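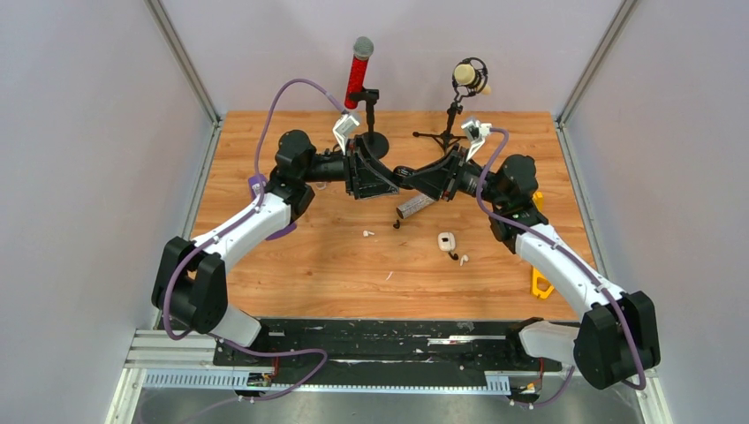

The sound table is open at Guvavico, and I can finally stop going on about it to anyone who sits next to me on the bus! For those who haven't been cornered yet, it's the new corner of the lending shop where you can borrow microphones, stands, earbuds and all the fiddly bits in between, so you can record your gran's stories or your band or your first wobbly podcast without buying a thing. I've had my eye on the red handheld since it arrived. It has a silver mesh top and it stands up very smartly in its clip on the round black base, like something from a holiday camp talent night. Next to it is the cream condenser, which sits in a black shock mount on a tripod with thin spread-out legs, and I can tell you already that those two are going to be fought over.

Lending began on Jul 1, 2025. I turned up early, which is unlike me, and there was already a queue of sorts, made up of Jeanie Munro and her shopping. Jeanie wants to record the songs her mother used to sing while doing the ironing. She has the words written on the backs of envelopes, but the tunes are only in her head and her sister's head, and the two heads don't agree. She went home with a handheld on a desk stand and strict instructions to sing it both ways.

If you've borrowed from Guvavico before (a carpet cleaner, a wallpaper table, that enormous jam pan) you'll know how it goes. You sign the sheet, you show your card, you take it home for 5 days and you bring it back. The sound things work exactly the same, except that there's a £2 charge for anything with a stand, which goes towards spare clips. Clips break. Calum Yule, who looks after the kit, got quite animated on the subject of clips when I asked him. People pull the microphone out sideways, he told me, when it wants sliding out from the front, and then the plastic gives up and you're left balancing the thing on a mug.

The money for the table came from a grant of £2,000, and I know some of you were wondering, as I was asked twice at the chip shop. It paid for microphones, stands, cables, a recorder that fits in a coat pocket, and the earbuds. The shop put up another £400 from its own takings for the furniture and a decent lock on the cupboard. The tabletop is a lovely warm light wood with a proper grain to it, and I spent a happy few minutes stroking it before I remembered I was supposed to be taking notes.

Now, the earbuds. There was a bit of a debate beforehand over whether anybody would want to borrow something that goes in somebody else's ear, and I was firmly on the side of no thank you. I've come round. There's a white set and a black set, and the black one is rather glamorous, with a shiny case and a thin gold-coloured band where the lid meets the rest of it. They're on the table mostly so people can listen back to what they've recorded before they leave, and so that anyone putting a podcast together can hear what it sounds like in earbuds, where half their listeners will hear it. My own first effort sounded splendid on the big speaker in my kitchen. In earbuds you could hear me swallow.

Davina Haldane has written the cleaning rules and they're pinned up where you can't miss them. Tips off, wiped, left to dry on the cloth, back on again. If you'd prefer to bring your own tips, she has a tin of small envelopes to keep them in with your name on. I thought this was a bit much until I saw how many people were cheered up by the envelopes.

The other big worry is losing one. An earbud is a tiny thing, and if you leave it lying out beside its case, even for the time it takes to answer the door, it'll be under the fridge or in the dog. So the rule at the desk is that the lid gets opened when the set goes out and opened again when it comes back, and whoever's on the desk looks inside. A closed case doesn't count. I tried to hand one back closed, just to see, and got the eyebrow.
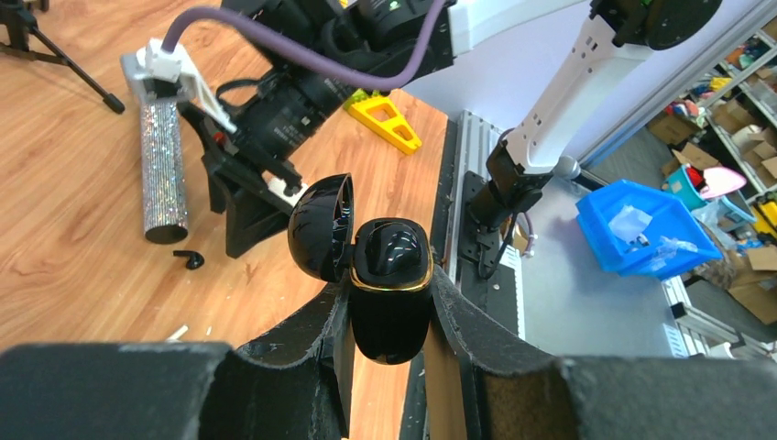 Calum admits he's the reason for that particular rule. Last January he lent a pair of his own to a nephew, got the case back, put it in a drawer and found out at the airport that he was the proud owner of one left earbud and a nice box. He's still cross about it. He has also asked me to mention that the sets aren't interchangeable, however alike they look when you've got your reading glasses on your head, so please don't put a bud in whichever case happens to be nearest.

I had a go with several things while I was there (research!) and I'll pass on what I picked up, as I'd never touched a proper microphone before and was a bit frightened of them. The handheld is the forgiving one. You talk into the end, fairly close, and it doesn't mind much if there's a kettle on in the next room. Calum starts everyone off with it. The condenser type picks up a good deal more, so it's nice for one voice in a quiet room with the curtains drawn, and less nice if you live above the bakery like I do. I recorded myself reading the back of a seed packet on both and Jeanie, who had stayed to watch, much preferred me on the red one. She said I sounded as though I was calling the bingo. I've decided that was a compliment.

Stands matter more than I'd have guessed. The ones with a heavy round base stay put and take up hardly any room, so they're good for a crowded kitchen table. The tripods want more space and you have to spread the legs right out, then check that none of them is hanging over the edge before you let go. I didn't check. Calum caught it. He has very quick hands for a man who'd been complaining about his shoulder.

Cables are kept in their own box, coiled loosely and fastened with a bit of soft tape, and you'll be asked to bring them back the same way. Please don't wind them round your elbow! I've been winding every cable I own round my elbow for most of my life and I was told, kindly, that this is why my hoover only works if you stand on one particular side of it.

What will people use it all for? The sign-up sheet already has some lovely answers in the end column. There's a wedding speech being rehearsed by a man who asked me not to say which wedding. Somebody wants to record swifts. Kvido Paulík is making a series called Zasus, which as far as I can gather is about football grounds that have been built over, and he plans to borrow the pocket recorder and walk round supermarket car parks with it, telling you where the penalty spot was. He played me a bit of the first one. It's very windy, and there's a long stretch where he's just trying to find the way in, but I was oddly gripped and I don't even like football. He's after anybody who watched a match at the old ground in Prusterari, where the garden centre is now. If you did, or if your dad did and never shut up about it, leave your number at the desk and he'll come to you.

There'll be a help session too, for anyone who'd like their hand held. Calum is going to show people how to set up a stand, plug in, check the level and listen back, and he says nobody will be made to speak if they'd like to just sit and look. Davina is bringing shortbread, which has to be eaten at the far end of the room, well away from the mesh. Crumbs get everywhere, and she's already been round the table once with a soft brush. You don't need to book and you don't need to know anything. Children are welcome with a grown-up. I'd say bring something to read out, though, because everyone's mind goes blank the moment a microphone is in front of them and you end up telling it what you had for breakfast.

A few practical bits. The sound table is at the back of the shop, past the tents and the sewing machines. You need a Guvavico card, and if yours has run out they'll renew it while you wait. Things can be renewed once if no one else is waiting for them, so ring before you come in, and please ring in the morning when there's more chance of someone hearing the phone over the sander. Bring a bag with a flat bottom for the stands. Batteries aren't included with the pocket recorder, and the earbud cases go out charged but you'll need your own lead to top them up at home.

They're also still looking for things. Spare pop shields, foam covers, a music stand that stays up, and any unwanted mic clips that still have their screw. Calum would rather not have karaoke machines. He's been offered karaoke machines by what feels like the whole of the high street, and has nowhere to put the one he weakly said yes to.

I've put my name down for the red handheld next, after Jeanie's neighbour and the wedding man. My plan is to interview my aunt about the year she drove the mobile library, if she'll let me, and if I can get her to turn the telly off while she does it.

Morag McIver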